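Carnenow sorting bench - progress report to the Cuesta small projects fund, November

Hello again! We've had a good month on the bench and I'm happy to say the layout has finally stopped moving. If you remember my last report, I was still shuffling things from one end to the other and the trays kept landing out of reach. I've now settled on putting the red and green trays right next to each other, rims touching, alongside the belt. Parts waiting for a second look go in green, parts that are done with go in red.

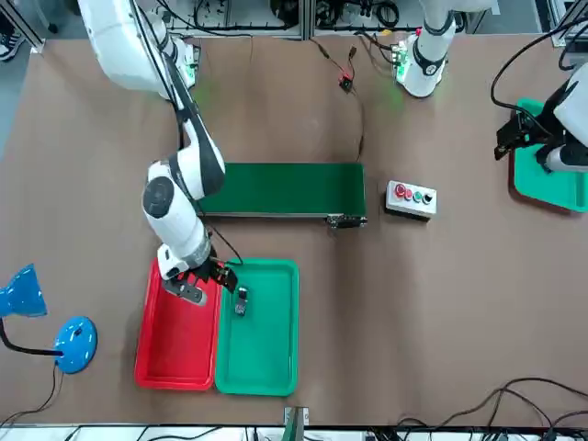 Red and green trays side by side, with one small part in the green.

The belt came from Vadeo and it was the biggest item this period. Out of the 1,000 dollars for equipment we have spent more than half, and most of that was the belt and the control box. I like the box a lot - four round push buttons in a row, easy to find without looking. We still need to label them, and I've put that down for Friday.

We had 11 part types on our original list and we're working with four of them so far. The little round ones are my favorites, but they're fussy about how they get set down, so we've been going slowly with those.
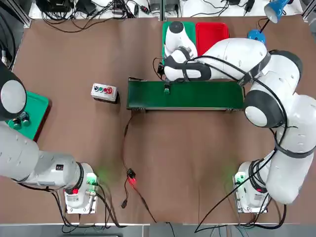

A small green cylinder standing on the belt, with the blue desk lamp at the far side of the table.

Still to do before the next report: tidy the cables (I know, I said that last time too), order two spare trays from Zidix, and write up the bench rules so the evening group can use them. I'll send the receipts separately.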